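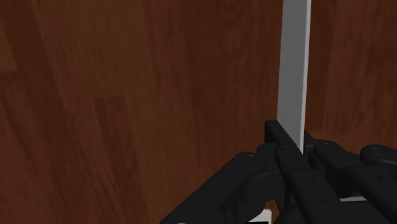
Home | Concerts | Rehearsals | Singers' Area | Help Desk | Contact

Singers' Area: Rehearsal recordings unavailable to part of the choir
Posted Friday, March 11, 2022 by the Tarkside Church Choirs Help Desk

Status: Resolved, under observation
Service affected: Vutau music library (scores and rehearsal recordings)
Priority: High

Reported problem

Members of the combined choir reported that they could sign in to the Vutau library but could not play or download the rehearsal recordings for the Easter program. The page loaded as usual, the list of anthems appeared, and selecting any recording produced the message "403 Forbidden." Printed scores in the same folder opened correctly. The choir has 85 registered singers. Of these, 51 were found to be affected, all of them altos, tenors or basses. No soprano account showed the error.

Log

Entry 1. The Help Desk signed in with a test account in the tenor group and reproduced the error on the first attempt. The same recording opened from a test account in the soprano group with a normal 200 response. The files were therefore present on the server and undamaged.

Entry 2. Singers who had called the office were asked to sign out, clear the browser's stored data and sign in again. The error remained. Please note that members who did this may need to re-enter their saved page markings on anthems 3 and 7, which are kept in the browser only.

Entry 3. Passwords were reset for two bass accounts. No change. Further resets were stopped, and members are asked not to request one for this problem.

Entry 4. Folder permissions were compared with the copy saved in November, before the Advent service. In that copy, the recordings folder was open to all four voice parts. In the present copy it was open to sopranos only. The scores folder was unchanged.

Entry 5. Ticket opened with Van Wijk, which hosts the library on our behalf. Van Wijk confirmed that the folder had been rebuilt when the new descant recordings were added, and that the new folder had taken its permissions from the descant folder inside it - a setting that should have been switched off.

Entry 6. Permissions restored for the alto, tenor and bass groups. The test accounts in all three groups then played the full set of recordings. One alto account still returned the error. It had been entered under the Surkum parish choir, whose members joined the combined choir after the list was made. The account was moved to the correct group and tested again without error.

Action for members

Sign out of Vutau and sign in again once. If a recording still does not play, reply to this ticket with your voice part, the title of the anthem and the exact wording of the message. Please do not share downloaded recordings by e-mail, as the publisher's license covers registered singers only.

Section leaders who made their own practice copies during the outage are asked to delete them.

Outstanding

Van Wijk has been asked to switch off the inherited setting on the remaining folders, including the organ parts. The ticket will stay open until written confirmation is received.

This site uses cookies to keep you signed in to the Singers' Area. Accept | Manage settings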